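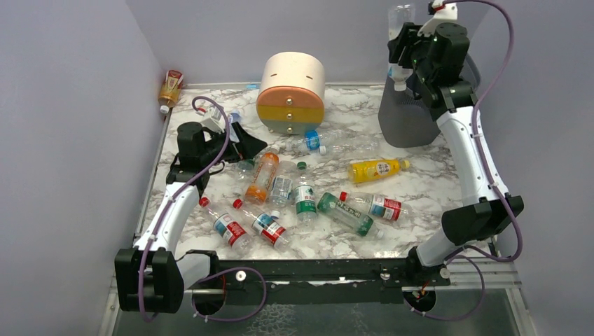
A daily attention exercise goes better when the household is set up for it, and most of the setting up takes place in the kitchen. The workbooks tell you to pick an ordinary object and look at it until you stop naming it. They don't say where to keep the object, or what to do when supper has to go on the same table. Start with whatever is already out. Plastic drink bottles scattered on a white tabletop with gray marble veining, as in the photo, will do for a first session: pick one bottle, stay with it, then let your attention move to the next. The tips below come from our Vurnus study group, which has met in members' homes for several years.

Where to sit

Use a hard chair at a table. Sofas put people to sleep. Face a plain wall if you have one. If your kitchen faces the street, hang a tea towel over the lower half of the window. Borghild Engström uses two cup hooks and a length of dowel for this and takes it down afterward.

Turn the refrigerator magnets and school notices out of your line of sight, or move the chair. Reading happens on its own once print is in view.

Timer

A wind-up kitchen timer ticks, and some people end up listening to it for the whole session. Wrap it in a dish towel and put it in a drawer. You will still hear the bell. If you use a phone, set the alarm first, then leave the phone in another room with the door open.

Fifteen minutes is enough for the first month. Rutilio Zepeda does his while the rice cooks and uses the cooker's click as his signal.

Notebooks

Buy them cheap and unlined. Write on the right-hand page only, and keep the left for what you notice when you read it back. A soft pencil is quieter than a ballpoint and doesn't dry up in a warm kitchen.

Keep the notebook away from the stove. Cooking grease turns the edges yellow and makes pages stick. A zip-top freezer bag works, or a lidded bread box.

To get a grease spot out of a workbook page, cover it with cornstarch, put a paper towel on top and set a heavy pan on it overnight. Brush off the starch the next day. It may take a second round. Don't try this on glossy covers, which only need a wipe with a barely damp cloth.

Workbooks that won't lie flat

The Wallin edition has a stiff glued spine. Stand it on its back, press down a few pages from the front, then a few from the back, and work toward the middle. A clean butter knife laid across the open pages holds them well enough for copying out an exercise.

A shelf for the material

Two brackets and a short board are plenty. The full Catcombe set, with the 400-page reader and the 300-page workbook, is heavier than it looks, so screw the brackets into studs. Put the shelf at eye level when seated.

Candles

Not needed. If you like one, stand it in a saucer of water. Wax on a tablecloth comes off with ice and a dull knife, followed by a warm iron over brown paper.

Other people in the house

Tell them the time you'll be finished. Margit Lindholm hangs a wooden spoon on the kitchen door handle during her session, and her family has learned to wait for it to come down. With small children, go before breakfast.

Put the chair back when you're done and wipe the table for the next meal.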